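Bin Picking of Mixed Objects with a KUKA Arm
Project report, Robotics Laboratory course, Team Brenmont
11/12/2018

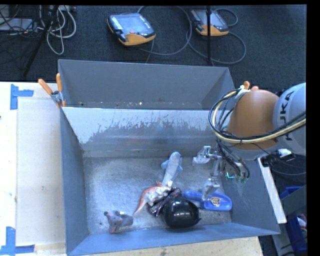 Figure 1. Gripper above the front compartment of the bin with a mixed set of toys and packaged items.

1. Task

The assignment was to remove objects one at a time from a metal bin and release them at a drop point outside it. The objects were not known to the software in advance. No CAD models were allowed and no object could be taught by hand. Each team received the same arm, the same bin and the same box of objects, and wrote its own grasp planner. Ours is called Maluleke, after the folder name it started in.

The course rules define a successful pick as one object lifted clear of the rim, carried to the drop point and released. Lifting two objects together counts as a failure, even if both reach the drop point.

2. Workspace

The bin has a sloping divider, and only the front compartment was used for picking. A spring clamp with orange handles holds the left rim near the divider. Before we added the clamp, contact with the wall could shift the bin enough to spoil the calibration between camera and arm, and every pick afterwards landed to one side. The blue tape on the wooden surface to the left of the bin marks a calibration position and should not be removed between sessions.

The floor of the bin is scuffed bare metal and reflects the room lights. This matters more than we expected. Depth readings drop out where a reflection is strong, and our first planner treated the missing pixels as holes. It then proposed grasps at the borders of those holes, where there was nothing to hold.

3. Software

Maluleke runs in four stages: capture, segmentation, grasp scoring and motion. Capture fuses several depth frames and fills small gaps from their neighbors. Larger gaps are marked unknown, and no fingertip may be placed in them. Segmentation groups the remaining points by height and surface direction.

Grasp scoring samples finger pairs on each segment and ranks them by three terms: how squarely the fingers meet the surface, how much free space surrounds each finger, and the distance to the nearest wall. The wall term was added in March, after the gripper scraped the divider during a test. Motion planning is done with the Bondden library supplied by the course. We changed only the approach speed and the height of the retreat point.

4. Tests

The planner was tuned on 2,939 simulated grasps in the Zolex simulator and then run on the real arm for 563 attempts. The bin was refilled by hand after it had been cleared or after 2 failures in a row. Objects were dropped in from above the rim and not arranged.

Of the 563 attempts, 37 ended with two objects in the gripper. Most of these involved a soft item lying against a hard one. Segmentation joined the two when their surfaces met at a shallow angle, and the score then favored a grasp across the seam.

5. Observations by object type

Plush items, such as the small gray mouse at the lower left of the bin in Figure 1, were easy to hold but hard to find. The mouse is low and close in color to the metal, and with aggressive noise filtering it disappeared from the depth image. Lowering the filter threshold brought it back, at the price of more false segments on bare metal.

Crinkled packaging gave unstable depth. The dark purple package has many shiny folds, and the surface direction computed from one capture did not match the next. Averaging over more frames helped a little.

The glossy black object was the worst case. Its highlights produced gaps on the part of the surface where a finger should go. We did not solve this. The planner now leaves such objects until their neighbors are gone, which gives more room for a wide grasp.

Long rigid shapes with a narrow middle, such as the bright blue plastic object, scored well at the narrow section — the fingers close there with space on both sides.

6. Wiring

The cable bundle at the wrist limits rotation of the last joint. We set a software limit and discarded grasps that exceeded it. Some otherwise good grasps near the right wall were lost this way. Turning the gripper by half a revolution gives an equivalent grasp with parallel fingers, and the planner tries this before it discards a candidate.

7. Open items

The double-pick problem needs a check after lifting. A comparison of depth images before and after the lift would probably detect it, but the change must be measured against the segment and not the whole bin. The unknown mask should also be stored between attempts, so that an object hidden by a reflection in one capture can be recovered from an earlier one. Both changes are in the repository as untested branches.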